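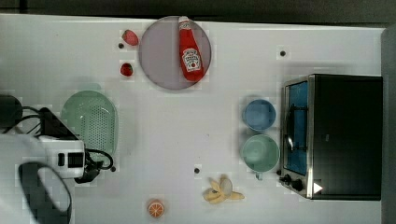 A tabletop work cell at Trerano's Grudton site, with plate, cups, colander and toaster oven on the table.

GRUDTON, October 28, 2026 – Trerano, a contract operator of staff kitchens and meal assembly lines, today announced that it will move table setup and item return at its Grudton site to robot arm work cells. The change covers the handling of plates, cups, small appliances and packaged condiments between meal periods. The first production cells are scheduled to enter regular service in December.

The cells run on Pruvolby, a task control package developed by Debnath. Pruvolby stores each handling job as a sequence of pick, move and place steps with limits on grip force and arm speed. Trerano staff can change the order of steps, add a rest position or retire a job from a panel beside the cell. Changes to force and speed limits require a sign-off from a shift lead.

Development has been carried out on tabletop cells, each with one arm and an overhead view of the work surface. Test layouts combine kitchen goods with food shapes such as a banana and an orange slice. A typical layout includes items that differ in outline, height and surface: a flat plate, a ketchup bottle on its side, open cups, a perforated colander. Items are placed at varying distances from the arm and are not returned to fixed marks between runs.

Jobs in the current release include moving a bottle off a plate, transferring small items to a colander, relocating cups away from an appliance door and opening the door itself. Trerano requires 100 consecutive runs without a staff stop before a job is released to a production cell. Of 39 jobs submitted for release, 8 remain in testing, most of them involving handles that face away from the arm. Those jobs will continue to be done by hand until they meet the same requirement.

Effects on staff

The Grudton site employs 246 people across kitchen, line and cleaning work. No positions are being removed as part of the project. Setup and return duties now take up the first and last part of each shift for line staff. Under the new schedule those periods are reassigned to food preparation, allergen checks and equipment cleaning.

Trerano is adding a cell operator role, open first to current line staff. Cell operators load the work surface, start and stop jobs, clear faults and record each stop with a cause code. Training takes place during paid hours and is split between classroom sessions and supervised work at a test cell. Staff who complete it move to a higher pay grade and rotate between cell and line work. Rotation is set by the site and posted with the regular schedule.

Some existing routines will change for everyone on the floor. Cups and plates will be staged in a single layer instead of stacked. Appliances within reach of an arm must be switched off and have their doors closed before a job is started. Staff will not reach over a work surface while an arm is powered, and each cell has a stop button on both long sides. Written procedures will be issued before the December start and reviewed after the first full month of service.

Stop records from each cell will be shared with shift leads at the end of every week. The records list job name, step number and cause code. They do not include staff names and will not be used in performance reviews.

Trerano will decide on additional sites after the review at Grudton is complete. Debnath will supply software updates and on-site support through the review period.

About Trerano

Trerano operates staff kitchens and meal assembly lines for industrial and office clients.

About Debnath

Debnath develops control software for small robot arms, including the Pruvolby task control package.

Media inquiries: Trerano Press Office, Grudton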